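Guides > Wasanel hand-held gripper > Section 7: Recording your first demonstrations

I wrote this section after Seon-mi Yang and I had spent a whole afternoon throwing away bad recordings, so please read it through before you pick the gripper up (I know, I never do either!). I'm assuming you've already charged the unit and paired it with the Clumex recorder as in section 2.

7.1 Getting ready

1. Clear the middle of the table. Whatever the robot is going to learn about can stay near the edge for now.
2. Squeeze the trigger fully and let go again. Both fingers should move together and stop at the same point.
3. Look at the grip pads. If one has started to peel, press it back down or swap it.
4. Hold the gripper over bare table with the jaws open and press Record. Keep still until you hear the second beep.

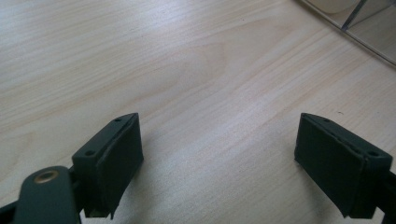
Don't rush that last step – the recorder takes its starting position from it, and if you're already drifting towards the object then every move after it will be off by the same amount. I count slowly under my breath, which makes me look a bit odd but works a treat.

Note: if you don't get the second beep, stop, put the gripper down and go back to step 2. Pressing Record again on its own won't clear the fault.

7.2 Showing the task

5. Move in at the speed you'd like the robot to use. Most people go far too fast the first time, me included.
6. Close, lift, carry, put down, open. Pause briefly between each.
7. Come back to open jaws over bare table, then press Stop.
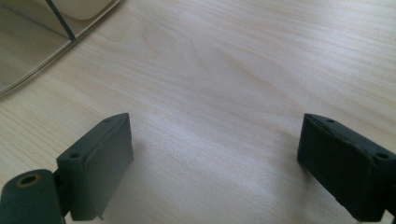
Start each run from a slightly different spot, or the robot will only ever manage the job from one place. You needn't be clever about it, just shift your hand a bit. A start with the clear tray up in the top left of the view and plain wood between the fingers is perfectly good, and so is one with the tray over on the other side. What you do want is a bit of the tray showing, so there's something in view to steer by.

Caution: keep your free hand out of the way between the two beeps. If it strays in, delete the run.

Caution: never wipe the pads with solvent. Ask Declan Corrigan for spares.

Once you have 7 clean runs, copy them to the Grellbridge folder and carry on to section 8.

Questions about this guide: Ok-hee Yeom, Grellbridge workshop | Last changed 20/04/2018 | Back to top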